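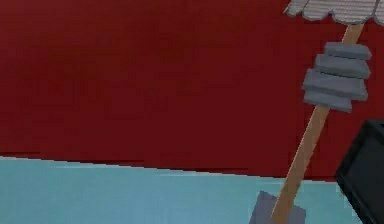
Simulated Housework at the Vavum Open Day

Wednesday, April 12, 2023
By Casimiro Casado

Print this post | E-mail this post

I drove out to Andcombe for the Vavum open day because a reader wrote in and told me I was being unfair to them. That may be so. I've been rude about household robots on this blog since I started it, and I hadn't been to see one in person for years. So I put my name down, got a badge with my first name spelled wrong, and sat on a folding chair with the rest of the public.

What I hadn't understood from the invitation was that most of the program would be on a screen. The real arm was in the building, behind glass, switched off for a part. They were very nice about it. The demonstration went ahead in the simulator, a computer-drawn apartment where a computer-drawn hand goes around doing chores, and that's where the training takes place anyway, so in a sense we got to see the work itself. I'll give them that.

The apartment has red walls and a pale blue floor. I asked why and the presenter said the colors get changed all the time so the software doesn't get used to one room. Fair answer. It did make for a long 12 minutes of looking at red.

The first task was picking up a cleaning tool, a long pale stick with a fluffy gray head on one end and a flat gray blade on the other. I have never owned such a thing and neither, I'd bet, has anyone at Vavum. Four gray fingers closed on the stick a little below the fluff. Everyone in the row in front nodded. I wrote down "holding it, fine, now what" and waited for some dusting, and there was no dusting. The task was called "grasp and hold." When I asked whether the duster had any weight in there, I was told it had "a reasonable mass." I asked who had decided what was reasonable and got a smile.

They then put up the success number, 141 good grasps out of 430 tries, with the newest method. I don't mind the number. I'd like it printed on the invitation, though, next to the part about "help around the home." A man from a firm called Guérin, who was there as a customer of some kind, said that a year ago it was much worse. Could be. He didn't have last year's number on him.

After coffee they gave us a tour of the bedroom.

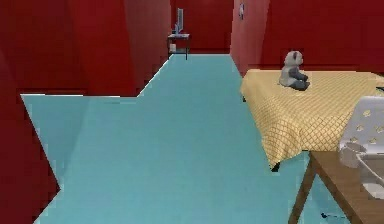 The bedroom in the simulator, panda on the bed, corridor at the back.

I liked the room more than I expected to. Somebody took the trouble to put a quilted pattern on the yellow bedspread and leaf-shaped holes in the back of the white chair, and I have a soft spot for people who do that at work. But look at that floor! My own bedroom has two pairs of shoes, a phone charger and last Sunday's newspaper between the door and the bed, and I'm a tidy man. A robot that learns its trade on all that open blue is going to have a rough first day at my place.

I put this to the presenter and she said clutter is "on the roadmap" for July. She also said, and I thought it was the most sensible thing anyone told me all afternoon, that she doesn't expect the hand to make a bed in her own working life. The brochure has a made bed on the cover.

The plan after that is to try the same software on the real arm at their Usgate site, in front of visitors again. I've asked to go. I want to see it pick up a real stick with real fluff on it and then dust something, a shelf will do. To the reader who wrote in: I went, I listened, the coffee was good, and I'm still buying my own dusters.

Contact | Copyright 2023 Casimiro Casado | Back to top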